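Helju Strazds has slept in a grain silo, a decommissioned ferry and a treehouse with a goat underneath it. The goat was not mentioned in the listing. She has been running the Sivo, three converted railroad cars on a siding outside Wunham, for going on four seasons, and she talks about it the way other people talk about a difficult relative they have grown fond of.

"People arrive wanting romance," she says. "What they get is a very long, narrow bedroom. I tell them on the phone, you will be going down this hallway sideways. They laugh. Then they turn up with the big suitcase."

The cars came from a yard in Nartey, where they had been sitting under a tarp. She paid less for all of them than for the crane that lifted them. The first winter she lived in the middle one herself, mainly to find out where the wind came in.

"Everywhere. I had pictured one hole."

By January she had hung quilts over both ends and was cooking in her coat. The stove she has now is bigger, and each car has a proper bathroom, which she calls the only luxury anybody over forty cares about. The bunks are original. She had the mattresses made, because no store sells one in that shape, and the man who made them asked twice if she had measured right.

Does the novelty wear off for guests? She thinks it takes 17 minutes, then the kids find the ladder and it starts over. Couples tend to book two nights. Rail fans book a week and bring their own lanterns. One of them spent most of a Thanksgiving visit writing her a letter about the door handles, which are apparently from the wrong decade.

"He was right," she says. "I kept the letter. I didn't change the handles." 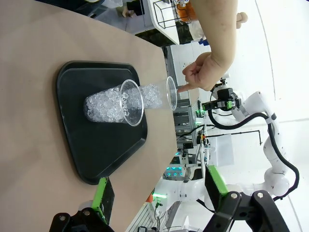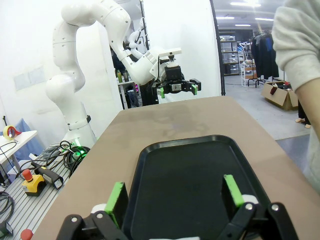 The nearest restaurant is 10 miles off in Aver, and it closes when the cook feels like it. Strazds sells eggs and bread from a cupboard by the steps, on the honor system, and says the honor is mostly fine – it's the change that's the problem. There is no television. There is internet in the first car if you stand near the luggage rack.

A freight train still goes by on the main line after dark. She puts this in the booking email, in capitals, and still gets complaints. "You're staying in a train, next to a track. I don't know what else I can do for you. I leave earplugs on the pillow, and somebody wrote in the guest book that they thought they were mints."

She charges 80 dollars a night for the smallest car and has no plans to add a fourth. A caboose did come up for sale last year. She drove out to look at it, sat in it for an hour and drove home again.

"It was a lovely caboose," she says. "I think about it when I'm doing the laundry."

The Sivo opens for the season on 11th March. Bring a soft bag.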